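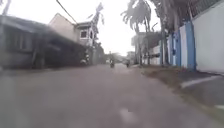
*The lane with its low eaves on the left and a motorcycle parked against the wall.*

## Streets of the Old Quarter

The Salehi Street Archive records the ordinary roads of the district: the lanes residents use each day, the buildings that line them and the small changes that rarely reach an official file. The collection holds 1,954 photographs and is open to the public on Sunday afternoons.

The first section covers narrow streets. The long single-story building represents an older pattern of construction in the quarter, with a deep overhang and a wall that meets the road directly. The two-story house behind it, with its pale upper wall and white trim, stands at an angle to the street. An overhead cable crosses toward its roof.

The section was compiled by Mehrangiz Farahani and Farzad Mirzaei. Captions were reviewed by Hildegard Rathjen, who also prepared the street index - a printed copy is available in the reading room.

Residents who hold older photographs of these lanes are invited to lend them for copying. Originals are returned within seven days. Requests for prints should be addressed to Tahmineh Moradi at the archive desk and should state the name of the street and the section in which the photograph appears.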